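Hutora sets budget for second robotic dismantling cell

Refurbishment firm Hutora has approved spending on a second robotic cell for its desktop workstation line, with orders due to be placed in May. The plan covers one arm, two interchangeable grippers, a wrist camera and a fixed bench jig. It replaces an earlier proposal for a conveyor, which was dropped at the quoting stage.

Callum Gourlay, who runs purchasing at the site, said the first cell had handled 2110 machines since it was commissioned, against a planning figure of 3616 for the same period. Most of the shortfall came from waiting on jigs for mixed chassis sizes. The new budget therefore puts more money into fixtures and less into arm speed.

Two suppliers, Jenano and Sayce, have been asked for prices. Both must quote separately for spare gripper fingers, which wear faster than any other part and were left out of the original contract. The specification also asks for 20 hours of on-site training and a fixed price for software updates.

Processor handling carries the tightest tolerances in the document. The gripper has to hold the chip by the edges of its carrier and keep clear of the contacts, with the socket frame already open. 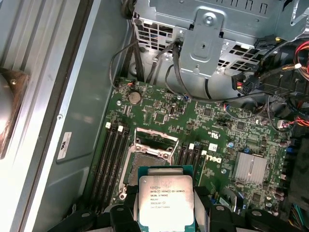
A gripper holds an Intel Xeon E5-1630 v3 beside the open socket of a Dell workstation board.

Memory and drive removal will stay manual for now. Celeste Serrano, process engineer, said cable routing varied too much between models to justify the extra tooling – a view shared by the floor team. The question will be looked at again once the second cell has processed its first 613 units.

Quotes close at noon on Thursday.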